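Is the Colta open day worth it for an 11 year old?

Thinking of April. She loves robots, but will she get to see any up close?
Dorota Nowicki

Yes, go! We had a brilliant time. Our favourite was the two-armed one working on a zip-top bag, both grippers on the green strip. 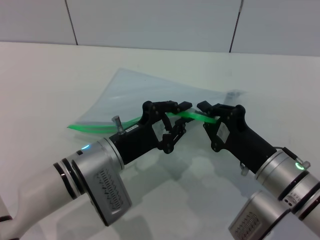

My son stood there for 15 minutes (I had to drag him off for lunch!) and the staff were lovely about all his questions. Ask for the small group tour, it's £2 extra.
Anas Karam
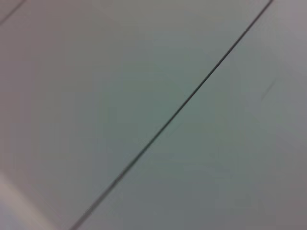 1 min read

Parking is dreadful. Get the bus.
Wojciech Piątek

Seconding the tour, and do get there early, the bag table draws a crowd!
Štefánia Kollár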